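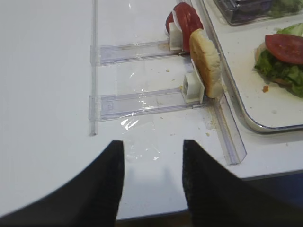 Tomato slices and a piece of bread held up by white pusher blocks, with the sandwich under way on its tray in the corner.

Can It Make Lunch Yet? A Small Gallery of Sandwich Work

Welcome, and thank you for clicking through from the chores page! If you've been following along you'll know that we have already had our say about towels (long, and a little bitter, sorry) and about putting cans on shelves. Now we come to lunch, which is the one everybody writes to me about. Of the 149 letters and messages that came in after the towel page went up, I'd say the sandwich ones were the friendliest, and a good many of them boiled down to the same question: when can I have one of these in my kitchen?

I'd like to give you a straight answer, and I'll try to at the bottom of the page, but let me ramble a bit first.

I worked a sandwich counter in Isham for 4 years when I was younger, under a man who could build a club sandwich while arguing on the telephone, and I don't believe he ever once looked down. I thought of it as an easy job at the time. You pick up bread, you put things on it, you put more bread on top. Then you start watching a machine try it, and every one of those little motions turns into a question. How hard do you squeeze a tomato slice? Which part of a lettuce leaf do you hold, when no two leaves are the same shape and the frilly part folds as soon as you touch it? What do you do about two slices of ham that have decided to be one slice?

The shelf trick

Look at the clear tracks in that first picture for a minute. Anybody who has worked in a store will recognize the type, with the little blocks that keep the front of a shelf filled. I have faced up more shelves with those than I care to remember, and it had never crossed my mind to stand a tomato in one.

I think it's clever, though! Food lying flat on a plate is miserable to pick up with two stiff fingers. You have to get underneath it, and the fingers want to go through the plate. Stand the slice on its edge and you can come at it from both sides, the way you'd take a record out of a crate. My friend Tatsuya Amano, who has spent far more of his life around this sort of equipment than I have, calls this "doing half the chore for it," and he doesn't mean it as a compliment. Somebody still has to wash the tomato, slice it and load it up. We went back and forth on this for most of a Friday evening, and I still think he's being too hard on it. Half of what makes a professional kitchen quick is that somebody came in early and set everything out. Nobody ever accused my old boss of cheating when the prep cook did the onions.

Where I do agree with Tatsuya is about homes. A shop can set out its ingredients the same way each morning and leave them there. My kitchen has a drawer with a cucumber in it, sometimes, and a jar whose lid I can't always open myself.

The squeeze 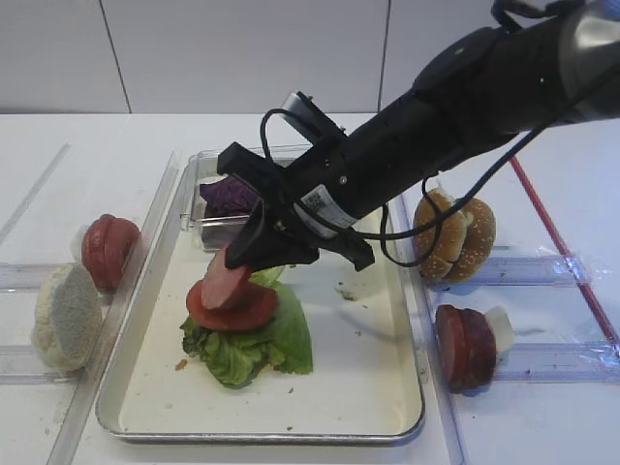
Ham or bologna next: a thick pink slice in the gripper, tilted over the tomato and lettuce.

I am very fond of this one. It's such an ordinary-looking lunch, and so much is going on at the fingertips. A slice of meat that thick is a kinder thing to handle than the shaved kind we used to pile up in Isham, which would tear if you breathed on it. It keeps some shape when you hold it by one part. Tomato is much less forgiving, being slippery on the outside and mostly water in the middle, and lettuce I would put in a category of its own.

Then there's the letting go, which I've come to think is the harder half. People forget about it because our own fingers do it without being asked. Cold cuts cling. Open the gripper and the slice may come away neatly, or it may ride along with one finger and drag the tomato off to the side with it. At the counter we fixed that sort of thing with a nudge of the little finger, and I must have done it thousands of times without noticing. Two fingers have no little finger to spare.

I'm glad to see the bun standing up off to the right with its sesame seeds on, by the way. Seeded buns are messier and I would have understood anyone choosing a plain one.

So, can it make lunch?

My straight answer, as promised: for a shop that sells one or two kinds of sandwich and doesn't mind doing the prep, I think we're getting close enough to have the conversation seriously. For a house, not yet, and I wouldn't save up for one. I would want to see it find the ham in a crowded refrigerator, notice that the bread has gone stale, and wipe up the crumbs afterward before I handed over my own cutting board. The wiping up matters more to me every year.

You're very welcome to disagree. A reader in Dratness already does, at length, and her letter is going up with the next batch.

More from the chores pages

Towels, and why I lost patience with them
Cans and boxes on the shelf
Yagi's pages on loading a dishwasher (well worth your time, bring coffee)
The Rarko notebook: sweeping, mopping and stairs
Letters from readers, newest first

Coming in November: making a bed, with 2 pillows and a fitted sheet. Please be kind to the fitted sheet.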